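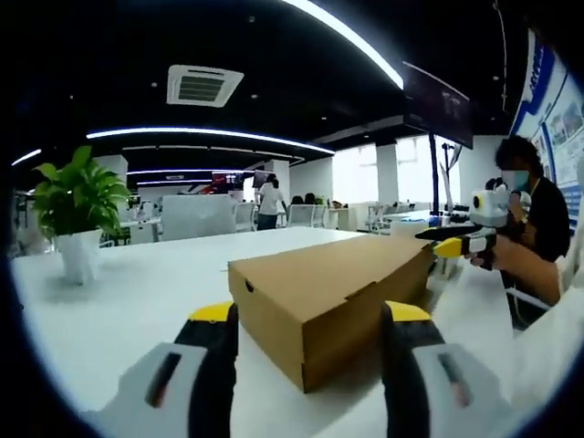

## Gripper corner: the shoe box month

If you've walked past the long white table in the last few weeks you'll have seen us poking at cardboard, and I owe you all an update, so grab a coffee.

For anyone who joined after May: a bunch of us are building a pair of hand-held grippers in the shared workshop. Two fingers, a camera, a handle you can hang on to for an hour without your wrist complaining. You do a job with them by hand, the camera records it, and later on the recording goes toward teaching an arm to do the same job. We call the project Mivik (it was Dilruba's old Wi-Fi name and it stuck). The arm is still in pieces on the shelf by the laser cutter, and please don't tidy it, I know it looks like scrap.

So, shoe boxes. We started on blocks of foam, and foam is lovely! It squashes, it forgives you, it goes where it's told. Then Kamrul Akanda brought in a plain brown box with a hand-hole in the end and we found out how much foam had been hiding from us. A closed box is wide for our fingers, it's stiff at the corners and soft in the middle of the long side, and if you come in a little crooked it just turns on the tabletop and looks at you. We spent one whole evening chasing it up and down the table.

What helped most was the pads. The fingers are light gray plates with black pads on the inside and yellow tips, and the first pads I cut were far too hard. They slid on cardboard like it was ice. Dilruba Khan had a sheet of softer stuff left over from her Barua drawer project, and we cut new ones from that, glued them, let them sit overnight and tried again in the morning. Much better. They do pick up every crumb and bit of fluff in the building — so if you use the table for lunch, a quick wipe afterward would make me very happy.

The yellow tips are printed. I've been through three versions and I'm not finished. Version one was too sharp and left dents. Version two was nicely rounded but the screw boss cracked the second time I took it off. Version three is the one we're on, printed on its side so the layers run the long way, and it has held up fine. It takes me an evening to print a full set if the Kenel printer is behaving, and if you've used the Kenel lately you know that's a big if. (Whoever swapped the nozzle and left the old one in the mug: thank you, I think?)

### Two pairs of hands

The other news is that we now have two people working at the table at once. One person reaches for the box, the other comes in from the side with the second gripper, and between you the thing gets turned or lifted or opened. It sounds easy. It's a bit like carrying a couch with somebody who doesn't talk. Kamrul and I got in each other's way constantly until we agreed on a few habits:

- Say "mine" out loud before you close on anything.
- Whoever is on the long side of the box moves first.
- Keep your free hand off the table, even when the box is about to go over the edge. I'm terrible at this one.
- Open all the way before you back off. Half-open fingers catch on the lid flap and you end up dragging the whole box home with you.
- Stop when the other person stops.

We've got 200 good recordings of the box so far, and I'd like a lot more than that before we even plug the arm in. Dilruba has put our target at 4,000 across everything, boxes and cups and towels and so on, and she has drawn a thermometer on the whiteboard like we're raising money for a church roof. I love it and I'm also a little scared of it.

### Camera grumbles

I keep getting asked why we went with such a wide lens. Mostly so the fingers and the thing you're reaching for stay in view the whole time, even when you're right up close. The price is that straight lines go bendy, and the ceiling lights turn into great big swoops. It also sees a huge amount of the room. If you're at a desk behind the table during a session, you may well end up in a recording. We keep them on the workshop drive and they don't go anywhere else, but if you'd like us to work at a different time, tell me and we'll sort it out.

My other grumble is the mount. The camera sits on top of the gripper, so all its weight is up high, and after 20 minutes your forearm knows about it. I'm redrawing the handle to bring the grip forward a little. If anybody has handled a balance problem like this on a drill or a paint sprayer or anything else you hold out in front of you, I'd really like to hear about it — I've been guessing so far.

### What I could use

More boxes! Different sizes, lids that lift off, lids that fold, ugly ones welcome. No tape left on them, please, the pads hate tape. Drop them under the bench at the Prorkivholm end and I'll find them.

I could also use a few people who have never held a gripper. Kamrul and I have gotten used to each other's bad habits and the recordings are starting to look the same. Come by after six, I'll show you how to hold the thing, and you can have a go at the box. Bring a snack, eat it somewhere else.

Next time I want to write about the towels, if I've forgiven them by then.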